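**Re: [fledonbridge-supper] Tablecloths, again**

Picking this up from Serpil's message, which I've quoted further down for those of you who delete things on sight.
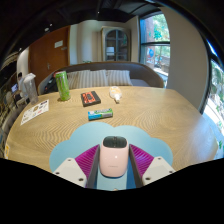 *The cloud mat, light blue, on a light wooden table.*

> **Serpil Kılıçarslan wrote:**
>
> I would like it noted that I have now washed, dried and ironed every tablecloth for the July supper two years running, and that last year one of them came back to me with a candle in it. I don't mean candle wax, I mean the candle, which had been rolled up inside like a pastry.
>
> I propose we use no cloths at all this year. Bare tables, paper napkins, and anyone who feels strongly can bring something to put under their own plate. I don't mind what it looks like. I will not be ironing it.
>
> Also, could whoever has the big soup pot please say so. I have asked three times.

I'm with Serpil on this, and I say that as someone who spoke up for the cloths last year, at length, in a message some of you were kind enough to forward back to me this morning.

My argument then was that cloths make it feel like an occasion. I still think that's true for the first ten minutes. After that there's a tomato on it, and somebody's uncle has moved a salt shaker over the tomato, and for the rest of the evening we all pretend we can't see that the salt is on a slope.

So, mats. Bring your own, bring none, bring a tea towel folded in half. The only thing I'd ask is that we don't have a theme. I have read the suggestions. "Coastal" got four votes and we are a two-hour drive from any coast. "Rustic" seems to mean burlap, which sheds, and I have eaten enough of it at other people's weddings.

A couple of other things while I have your attention, or at least while I have your inbox.

**Seats.** We have 70, and I mean chairs that a grown person can sit on. The hall's website gives a higher number, and I believe it was arrived at by including the piano bench and the steps. There are 313 addresses on this list. I know that many of you moved away years ago and stay on for the arguments, and you're very welcome, but please don't reply "sounds lovely!" if you live in another state. Last year I set places for two people in Oregon.

**Money.** It's 20 dollars a head, kids free, same as before. Duygu Işık is taking it in cash or by check. Please put your name on the envelope. She got one last year marked "from us."

**Food.** Last names A through M bring a main dish, N through Z bring a side or a dessert. Yes, I know this gave us eleven potato salads. I looked into why, and the answer is that people in the second half of the alphabet like potato salad. If you were planning on making it, please write to me privately first and we'll talk it through.

**The soup pot.** It's not at my house. I checked the garage twice, the second time because Serpil asked me in a certain tone. It's the tall one with a dent near the handle and a lid that belongs to a different pot. If you find it in your basement full of Christmas lights, just leave it on my porch after dark and we'll say no more about it.

**Music.** The accordion is coming back. I was outvoted. He has agreed to stop at 9:30 and has also agreed that he agreed to that last year.

One more item, about the list itself. The tablecloth thread reached 162 messages before Serpil's, and I have read every one so I could say I had. By my reading, most of them were about tablecloths, a good number were about parking, and there was a long stretch in the middle where two people were trying to sell each other the same canoe. If you want to discuss the canoe, please start a new subject line. If you've bought the canoe, congratulations.

I'll put up the sign-up sheet tonight, once I remember how I did it last time. If the link doesn't work, give me until morning before writing in. If it still doesn't work then, write to Duygu, who will fix it and not mention it.

And Serpil, I have your candle. It's been in my glove compartment all year and it isn't really a candle shape anymore, but you can have it back.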